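Wed 20 May

Up at six, bed still a heap. Promised myself the winter things would be away by the weekend and it's taken me till now. Marlies rang at half seven about the Judanham train - hers gets in at 11, she wants lunch, I said soup and she went quiet. Soup it is.

Did the jumpers first. Two for the charity bag, one with a moth hole I'll pretend to mend. Then the puffer, the berry one, spread out on the pink fuzzy blanket so I could get at the sleeves. Last worn in January I think, that awful walk at Avstead with Dennis.
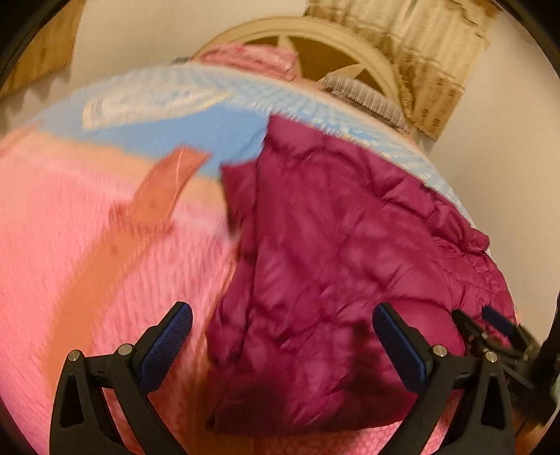 Pockets had a parking ticket in them and 30p. Can't decide wether to wash it or just air it, the label's worn off and I'm scared of the down going lumpy. Dennis says tennis balls in the dryer. Dennis dosen't own a dryer.

Need another storage bag, the big zip one is full already - 86 litres my foot. Must ring the dentist. Must find the lid for the blue tub.

Later. Marlies been and gone, ate two bowls. She took the charity bag with her, bless her. Bed made at last, box shoved under it, knees hurt. Bins tomorrow.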